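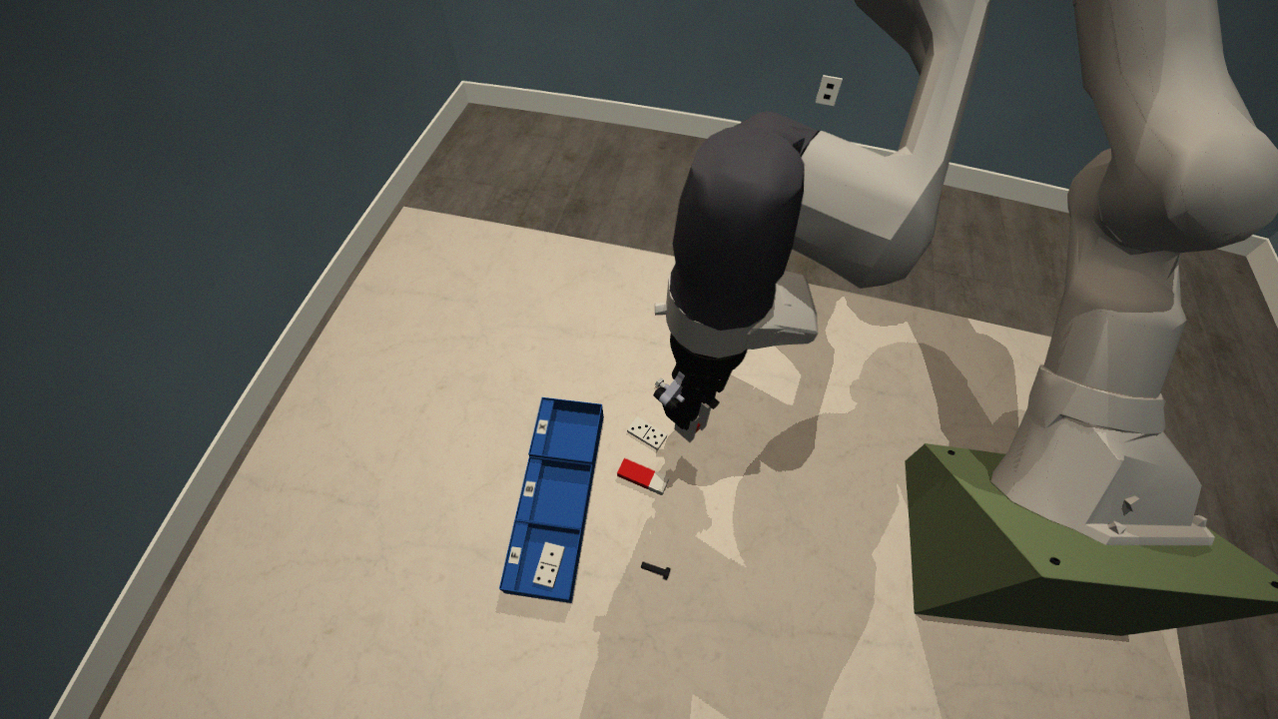

Warum man die Sachen überhaupt nach Buchstaben ordnen muss, fragt eine Leserin aus Jondidum, wenn man sie doch auch nach der Größe hinstellen kann. Sie hat es mit ihren Büchern so gemacht, und es sieht sehr schön aus. Nur findet sie jetzt das Buch über die Wale nicht mehr.

Wissen > Sprache und Schrift > Das Alphabet als Ordnung

Wie das ABC beim Suchen hilft

Stell dir vor, du hast 300 Bücher und sie stehen im Regal, wie sie gerade gekommen sind. Du suchst eines davon. Wenn du Pech hast, musst du alle 300 Rücken lesen, bis du es findest. Sind die Bücher aber nach dem Alphabet geordnet, kannst du in der Mitte anfangen. Steht dort ein Buch mit M und du suchst W, dann gehst du nach rechts. Die ganze linke Hälfte brauchst du nicht mehr anzuschauen. Danach teilst du die rechte Hälfte wieder in zwei Teile, und so geht es weiter. Nach wenigen Schritten bist du beim Wal.

Die Reihenfolge der Buchstaben ist sehr alt. Schon die Phönizier hatten vor etwa dreitausend Jahren eine feste Reihe, und die Griechen haben sie von ihnen übernommen. Die ersten zwei griechischen Buchstaben heißen Alpha und Beta — daraus ist das Wort »Alphabet« entstanden. Warum gerade das A am Anfang steht, weiß man bis heute nicht sicher.

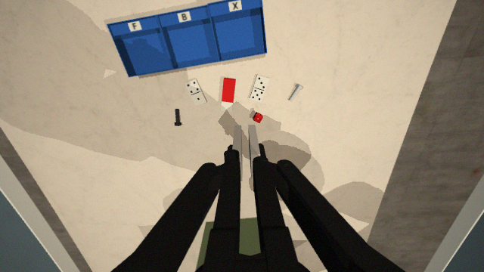
F, B und X: für jedes Fach ein Buchstabe.

Manchmal reicht der erste Buchstabe nicht aus. »Hase« und »Hund« beginnen beide mit H. Dann vergleicht man den zweiten Buchstaben: Das a kommt vor dem u, also steht der Hase vor dem Hund. Bei »Hase« und »Hand« muss man sogar bis zum dritten Buchstaben gehen.

Im Deutschen gibt es noch eine Schwierigkeit, die Umlaute. In den meisten Wörterbüchern wird das ä wie ein a behandelt. In manchen Namenslisten ordnet man es aber wie ae ein. Wenn du also einen Namen mit ä suchst und ihn nicht findest, dann schau an der zweiten Stelle nach.

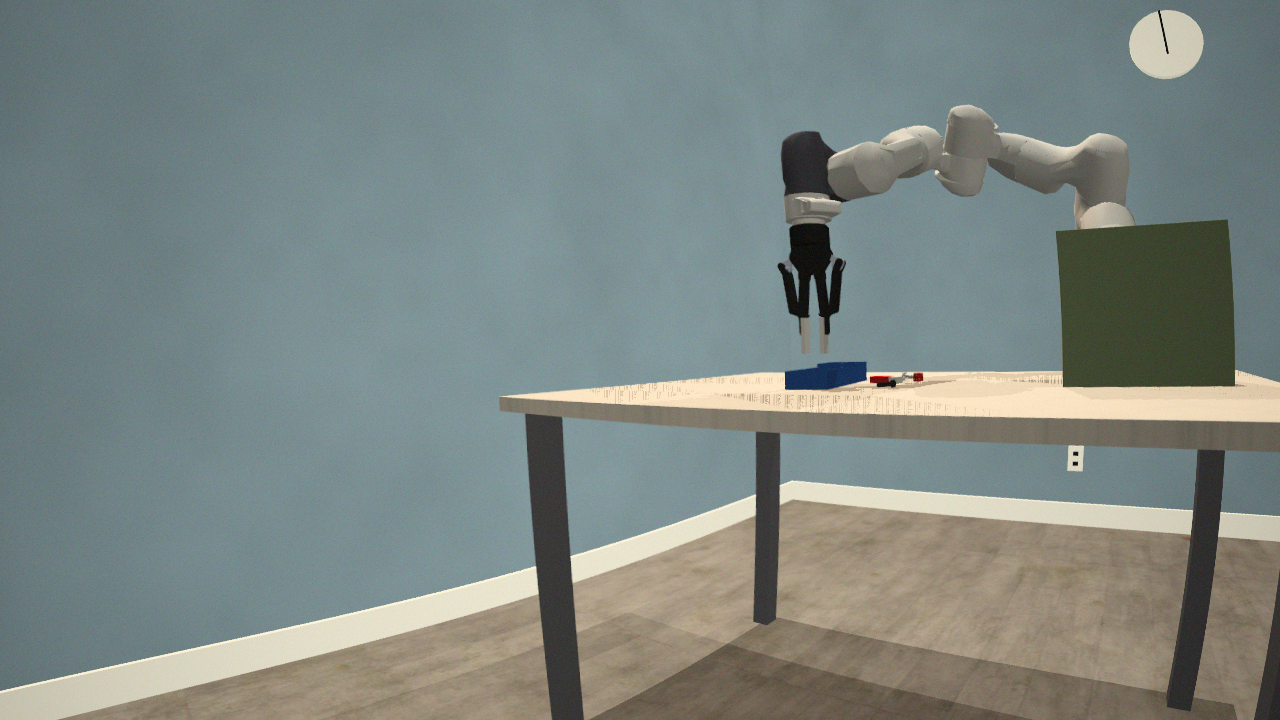
Neben dem Alphabet gibt es viele andere Arten, etwas zu ordnen. Eine Bücherei stellt zum Beispiel zuerst alle Tierbücher zusammen und ordnet sie erst danach nach den Namen der Autoren. Auch Farben sind eine Möglichkeit, aber man muss sich vorher einigen. Die Platte auf dem hellen Holztisch im Bild ist dunkel und olivgrün: Gehört sie zu den grünen Sachen oder zu den dunklen? Bei einem Buchstaben gibt es diesen Streit selten. Ein B ist ein B, auch wenn es klein oder krumm geschrieben ist.

Probiere es selbst

Schreibe 41 Wörter auf kleine Zettel, auf jeden Zettel nur eines. Mische sie gut und suche ein bestimmtes Wort. Danach legst du die Zettel nach dem Alphabet hin und suchst noch einmal. Miss beide Male die Zeit mit einer Uhr. Zu zweit macht es mehr Spaß, denn einer kann das Wort aussuchen und der andere sucht.

Kontakt | © Stinness Kinderwissen | Nach oben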